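Ravemari Residences — Tenant Services
Service log, Kitchen and Fixtures
Request 130, Unit 8
Category: Storage / shelving
Status: Closed

Reported problem

The tenant reports that the lower shelf in the brown wooden kitchen cabinets tilts forward when loaded. Heavier bowls slide toward the doors, and the left door no longer shuts. The tenant has stopped using the cabinets and has moved everyday items to the work surfaces and the floor. The tenant asks for the shelf to be repaired and for guidance on where to keep things until then.

Access conditions

The cabinets stand against the rear wall of the kitchen, with the teal-green gas cylinder to their right. The approach runs beside the white tiled wall, where there is a pedestal fan. Behind the fan is a small black table carrying a lidded storage box with a white bowl on top, and a bag is stored on the floor underneath. The contractor requires clear floor in front of both cabinet doors. The tenant was asked to move the fan and the storage box to another room for the visit and to leave the cylinder in place. The cylinder is to be moved only by the gas supplier.
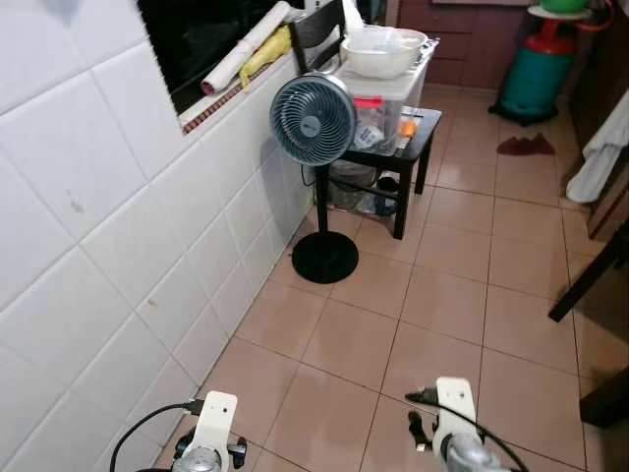
Step 1. Empty the cabinets

Completed by the tenant in October. All shelves were cleared, including the upper one, which had shown no fault. The tenant notes that a number of lids had fallen behind the lower shelf and were holding it away from the back panel. Removing them did not correct the tilt.

Step 2. Set aside a place for large items

Large bowls were to go on a flat surface away from the edge, one to a spot, with no stacking. The white tabletop was chosen for this purpose. Tenant Services advised keeping the part nearest the user free for food preparation and placing the large stainless steel bowl toward the far side. It was also asked that nothing be stored inside the bowl — the tenant had been using it for onions, and the contents were being forgotten.
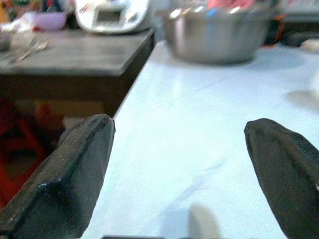
Stiltar replied that this arrangement was acceptable for the duration of the repair, but asked that the cabinet shelf be left out of its slots after emptying. Their installer would need to examine the supports on both sides, and a shelf put back loosely could drop during the inspection.

Tenant Services passed this on. The tenant removed the shelf at 4 p.m. and stored it upright in the hallway.

Step 3. Sort the small items

The second surface had become the main holding area. The tenant was asked to divide its contents into three groups: items used daily, items used for cooking only, and items that belong elsewhere. Mugs and shallow bowls were placed in the first group. The green cutting board was placed in the second. Towels and cloths were assigned to the third, together with receipts and other paper. Eggs may remain near the wall in their carton if they will be used within the week.

It was further recommended that jars be kept behind the open bowls, so that a person reaching for a jar does it only when the bowls have been put away or moved. The tenant found this inconvenient and the recommendation was withdrawn.

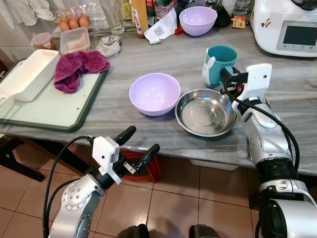
Hourani Property Management added a note at this point asking whether a drying rack could be supplied, as bowls and trays appeared likely to return to the same surface after each wash even with the cabinets back in service. The note recommended a wall-mounted model.

The request was reviewed. Drilling into the wall tiles is not permitted under the current lease — a freestanding rack may be used, at the tenant's expense. The matter was recorded separately in Flular and does not affect this request.

Step 4. Clear the space under the table

Floor storage was not part of the original report. It was added after the tenant mentioned difficulty cleaning between the table legs. The area beneath the wooden table is crowded, and the red plastic stool is kept there as well. The tenant was advised to:

Take out the stool first and use it elsewhere in the unit.
Move food items off the floor.
Leave enough room for a broom to pass along the wall.

The tabletop itself may keep the lavender bowls, the metal plate and the utensils until the cabinet is ready. The white cooker, if used at the back of the table, should be pulled forward before it is switched on, to keep steam away from packages.
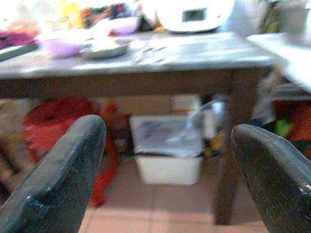
The tenant responded that the stool could be moved at once but that the remaining items under the table would have to wait for the cabinet, there being no other closed storage in the unit. The tenant asked for the repair date to be confirmed.

Step 5. Repair

Stiltar attended within 3 working days. Two of the shelf supports were found to be cracked and a third was missing. All were replaced, the left door hinge was adjusted, and the shelf was tested with a load of 20 pounds. No movement was noted.

Step 6. Return of items

The tenant was instructed to place the heaviest bowls on the lower shelf, toward the back, and to keep loose lids in a box. The white tabletop has been cleared of stored items. The tenant confirmed by phone that the left door closes and that the space under the table has been swept.

Resolution: Shelf supports replaced, door adjusted. No charge to tenant. Any further movement of the shelf should be reported under the same request number.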